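The Bin Finds a Job

9/25/26

I have been wanting to write about the metal bin for months now, and I finally have something to put in it, so this is the week!

Some background for anyone new here. Last January I came home from the salvage yard in Torden with a sheet-metal bin that I had no plan for whatsoever. It was 16 dollars, it was scratched half to death, and I loved it on sight. My family was less sure. It sat by the back door with a single umbrella in it (the umbrella fell over constantly) and then it moved to the porch, where it held nothing at all through the whole summer.

What changed everything was blocks. I've been collecting old painted blocks for years, the plain rectangular kind, and I'm very picky about color. Brick reds, bottle greens, anything that looks like it came off an old barn door. The shop in Ernia had a tray of them last month and I stood there for so long that the lady at the counter offered me a chair. I bought 13 and would have bought the tray.

And it got me thinking about how good those two colors look against beat-up gray metal. Paint on a shelf is nice, but paint against scuffs and scrapes is something else entirely.
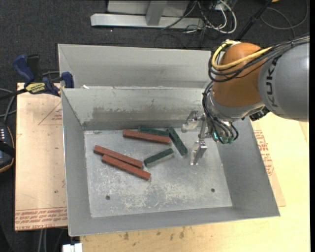 Red and green blocks on scuffed gray metal. Look at those scratches!

I could stare at this combination all day. The reddish brown goes so warm next to the gray, and the green gets darker and moodier, and then you have that big scraped stain on the back wall doing more than any wallpaper I've ever hung. I like the blocks lying every which way, too. I tried lining mine up in rows at home and they looked like a tax form.

So my own bin is now in the living room, beside the bookcase, full of blocks. I washed it twice with dish soap, dried it right away and left every mark where it was. A friend suggested sanding and a coat of spray paint, and I had to sit down for a minute. No sanding! I did stick felt pads underneath, as our floor is soft pine and I've hurt it enough already.

Next up is a bigger one. There's a flea market at Tundale with 827 stalls, if the flyer is to be believed, and I'm bringing the wagon. If you know a good source for greens, leave me a comment, I'm running low.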